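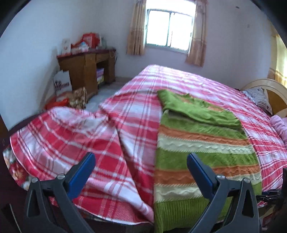
Dirnau Wool Wash: a winter of hand-washing sweaters

Posted 17 April 2025

I knit, I thrift, and I live somewhere the heating gives up by January, so I own a ridiculous number of sweaters. For years I washed them in whatever was under the sink (baby shampoo, dish soap, once a hotel body wash) and wondered why the cuffs got that squeaky, cardboard feel. A friend in my knitting group handed me a half-used bottle of Dirnau last fall and I have been cheerfully boring people with it ever since.

It's a no-rinse wash. You fill a basin with cool water, add a capful, push the sweater under and leave it alone for 15 minutes or so. Then you squeeze, roll it in a towel and lay it out. I was very suspicious of skipping the rinse, but my old gray lambswool came out softer than I've ever had it, and there was no film on it at all.

The smell

There are two versions, unscented and cedar. I started with cedar and I love it! It's faint, more like opening a drawer than walking into a candle store, and it's gone from the sweater in a day. My husband can't smell it at all. Get the unscented if you're washing baby things or you share an office.

How it compares

Before this I was on Bovetti, and I still think it's a good wash. It gets out collar grime a little better, probably thanks to the suds, but you do have to rinse it, twice if you've been heavy-handed, and all that lifting and draining is exactly how I stretched the neck of my favorite cardigan. Skornirine is the cheap one everybody starts with. Fine for acrylic and cotton. On anything fuzzy it left mine a bit flat, and the bottle leaks if it tips over.

Stripes and bright colors

I was nervous about anything with a light stripe next to a strong one. So far nothing has run on me, and that includes a red and white ski sweater that had already ruined a pillowcase in its previous life. I do keep the water properly cool and I don't let bright things sit past the 15 minutes. If you've knitted something yourself with hand-dyed yarn, wet a scrap first and press it on a paper towel. I skipped that once with a teal hat and had teal hands until the weekend.

Cables take forever to dry, by the way. Flip them over after the first night and swap in a dry towel, and pat the cables back into shape while they're still damp.

What I don't love

The cap. It has no line inside, so "a capful" is anyone's guess, and the plastic gets slippery the second your hands are wet. I've moved mine to an old pump bottle and that fixed it. I'd also like a bigger refill. The 400 ml bottle lasted me the whole winter, but I'd happily buy one five times the size and be set for years.

Four and a half stars, with the half lost to that cap. I've already bought the next bottle.

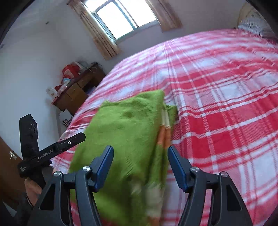
Vinh Đoàn: Does it do anything for pilling? Mine are clean enough but the elbows look terrible after a few wears.

Reply from the author: Not that I can see, sorry! I go over the elbows with a sweater comb once they're fully dry, then wash as usual the next time. Go gently on loose knits.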